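Work and Automation
Handout for Unit 4: Shared Assembly Tasks
Instructor: Myrtle Crenshaw

Robots now take part in light assembly work that was once done entirely by hand. This unit considers what remains for the employee when that happens.

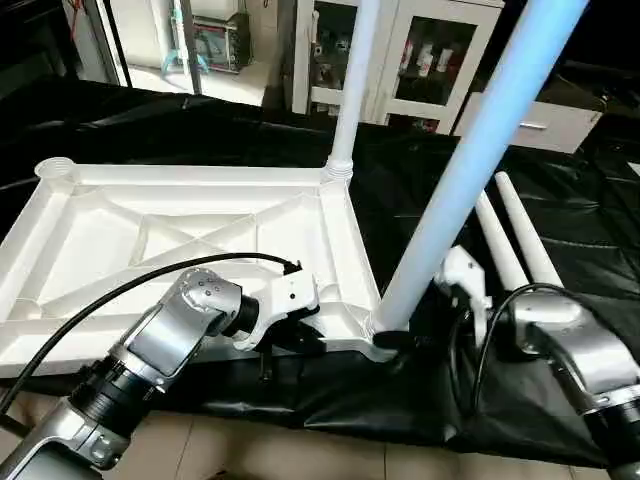 At the Stuvcombe site, two people formerly assembled furniture at each bench. Under the present arrangement, one employee oversees the bench and is responsible for parts, inspection and stoppages. The employee received 20 hours of training before the change.
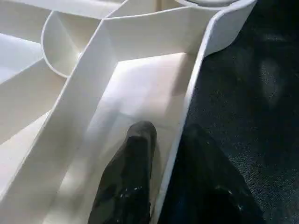 Figure 2. Gripper finger in one compartment of a white plastic tray.

Staff at Stuvcombe reported less strain in the wrists and shoulders. They also reported longer periods of watching - a form of work that many found tiring in its own way.

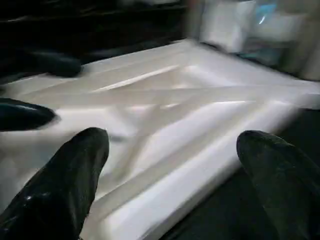
Pay grades did not change until September, although duties had. Students should consider whether inspection and recovery from faults ought to be graded as skilled work, and who should make that decision.
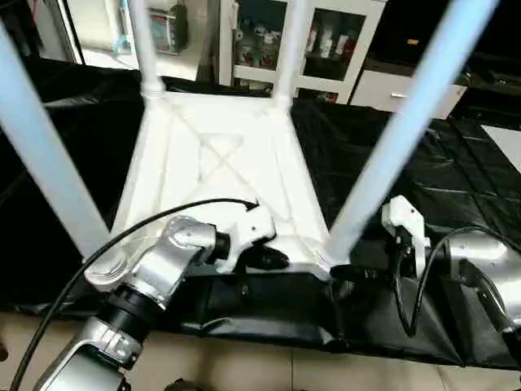
Assignment

Read the Somogyi case notes. In two pages, describe one task at a workplace you know and state which parts of it an employee should keep. Papers are due 26 May 2025.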